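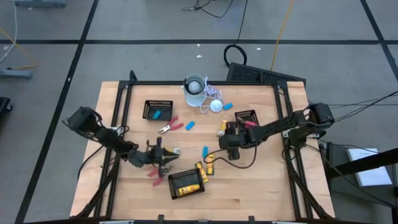

Two arms from the Plimel sorting kit over a table of pliers, batteries, blocks and baskets.

A robot arm is a chain of stiff parts called links. The places where links meet and bend are called joints. At the end is a gripper, which has fingers that close on an object.

The Plimel kit has two arms, one for each side of a table. It is made by Marchuk and sold to schools for $1588. The job is sorting: each kind of object goes into its own basket.

Small things are hard to grip. A battery can roll. Pliers have an odd shape -- the gripper must close on the right part.

In our review, the kit sorted 80 of 90 objects. Setup took five days. The software guide is clear, but the cable guide needs more drawings.

Reviewed by Arsen Kovalchuk, 2020-11-03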